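Hand-held gripper: width reads closed while the jaws are open

rugemalira_m
Posting this under faults in case anyone has hit it. We run two hand-held grippers, wired, for collecting demonstrations at a table. Since March one of them reports zero jaw width with the jaws fully open. No warning in the log. Every episode recorded that way is useless for training.

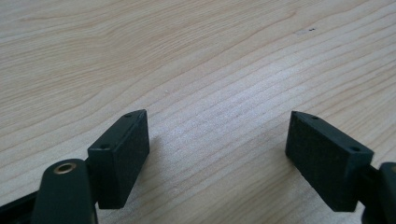

It comes on 10 to 15 minutes into a session and stays until I restart the driver. Swapping the finger pads made no difference. Firmware is the same on both units.

hoxha_bench
Cable. A strained connector drops the encoder line and the driver holds the last value it got. If the last value was closed, you log closed.

warico77
Disagree. A held value would be whatever the width was at dropout, and he says zero every time. Sounds like the driver re-homing without checking the jaws.

hoxha_bench
Depends on the driver. Ours writes zero on timeout. How are the cables routed?

rugemalira_m
Down past the wrists on both sides. Setup as it stands:
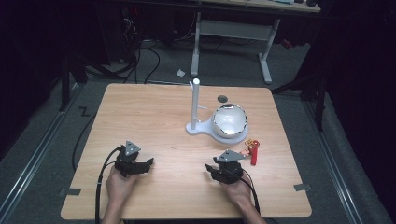 Both grippers at the front of the table, stand and small parts in the middle.

bornumo
Clip the cable to the forearm with some slack and log raw counts next to the width. If the raw counts stop, it's the cable. If they keep moving and the width says zero, warico77 is right.

rugemalira_m
Ran it with raw counts on. They stop 400 ms before the width goes to zero -- 2 runs, same gap. New cable is on order.

warico77
Fine, cable. I'd still call zero-on-timeout a driver bug. It should throw an error and end the episode.

rugemalira_m
Agreed, filed it as a separate ticket.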